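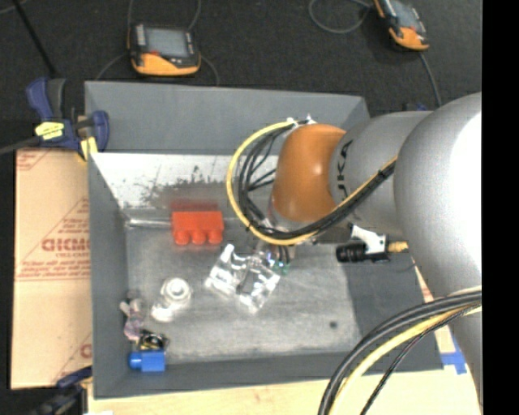

Bin 2, returns floor, Prelton. The red block is the one at the back.

The Red Block
By Malcolm Dawber
March

By the time they gave me the arm I had been picking returns at Caputo for so long that my chair had been discontinued. I know this because I asked for a new one and got a form.

"You won't need a chair," said Flanders from Operations. "You'll be supervising."

Supervising meant standing beside Bin 2 with a tablet while the arm decided what to do about a red block. The software was called Flanitance, a word that had cost somebody money. It ran on a Drakex server in a closet where we used to keep the coats, so we now kept the coats on the copier, and the copier people had stopped coming.

In the old days a bin took me a few minutes. You reached in, you took the thing, you put it where it went, and you talked to Renata about her sister. The arm had no views on Renata's sister. It hung over the bin with its little green lights on, thinking. Then it would go down, miss the block, come up, and think some more, and the tablet would ask me to rate my confidence.

"In what?" I asked Flanders.

"Just in general," he said.

I put medium.

The first week it made 1752 attempts, and there was a chart. The chart went up, as they do. Renata, who had been moved to a desk upstairs to label the arm's mistakes, told me she had seen more of my bin on a monitor than she ever had when she worked next to it. She had names for the mistakes. There was the Heron, and the Slow Goodbye, and one she would only describe after lunch.

I began to have opinions. The arm didn't like the red block against the far wall. I would have slid it forward an inch, but sliding was an Intervention, and Interventions had to be logged, and anyone with more than 103 in a month got a visit. I had 102 by the middle of March. So I stood there with my hands behind my back like a man in a china shop, watching a machine that cost more than my house fail to pick up something a toddler would have had in its mouth.

"You're leaning," said Flanders.

"I'm what?"

"When it reaches. You lean. The others do it too – we're looking into it."

It was true. Every time it went down, my shoulder went with it. I came home at night sore on the right side from picks I hadn't made. My wife asked what I did all day and I said I leaned.

On attempt 1069 of the third week, a little before four in the afternoon, it got the block. It came up with it, neat as you like, and held it over the bin. I looked around for somebody to tell. There was the copier with the coats on it. I raised the tablet to the camera, where I figured Renata might be, and pointed.

The phone on the wall rang. I'd forgotten we had one.

"I saw," she said. "What do I call it? There's no button for that."

"Put medium," I said.

We stayed on the line a while. Her sister had left the dentist, it seemed, and taken the boat. Behind me the arm put the block down at the back of the bin, right where it had been, and started over.

Contact the editors | © Prelton Short Fiction | Back to top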